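Gegen das Sortieren nach Marken

Snackkartons werden meist nach Hersteller gepackt. Für den Versand ist das die falsche Größe. Entscheidend sind Bruchempfindlichkeit und Format: Waffeln vertragen keinen Seitendruck, Instantnudeln wenig Last von oben.
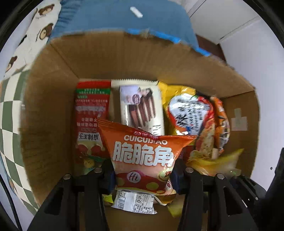

Stehend gepackte Beutel nutzen die Höhe des Kartons und bleiben einzeln entnehmbar. Liegend gestapelt trägt der unterste alles – bei 427 mm Kartonhöhe zu viel. Tangen schreibt trotzdem Lagen vor. Ich halte das für überholt und packe gemischt, hochkant, mit über 2 cm Luft unter dem Deckel.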